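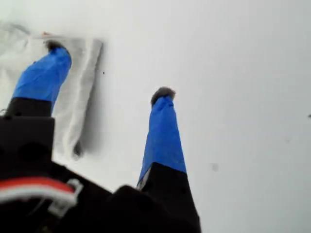

Two-finger gripper with blue finger coverings, left fingertip at the white cloth.

Filed under: Meetings & Minutes / Equipment Review

MINUTES OF THE EQUIPMENT REVIEW MEETING, JANUARY
Sarkholm Linen Services, Riden site

Chair: Yasaman Ghorbani
The meeting opened at 2:00 p.m. The minutes of the previous meeting were approved without change.

1. Ploltura folding kit
The Chair reported on the trial of the Ploltura kit, offered by Šťastný on a rental basis. The trial covered 938 items, all of them napkins and small cloths. The operators noted that single cloths were picked up well, while stacked cloths were often taken two at a time. The supplier has been asked for a written reply on this point.

2. Finger coverings and tips
Members discussed wear on the dark fuzzy tips. The supplier's quotation includes 200 spare tips. It was agreed that tips will be checked at the start of each shift – the blue coverings may be checked weekly.

3. Rental terms
The proposed term is 13 months. Members considered this too long for a first contract. The Chair will request a shorter term with the same service terms.

4. Decision
The decision to rent was deferred to the next meeting. The trial will continue on the small-cloth line only. Bath towels remain outside the trial.

The meeting closed at 3:10 p.m.

Comments (3)

riden_nightshift: Will the weekly check fall to us or to the day crew? Item 2 does not say.

M.K.: Please put the stacked cloth results on the notice board. I counted far more doubles in the second week.

Yasaman Ghorbani: Day crew for the weekly check. The results will be posted with the supplier's reply.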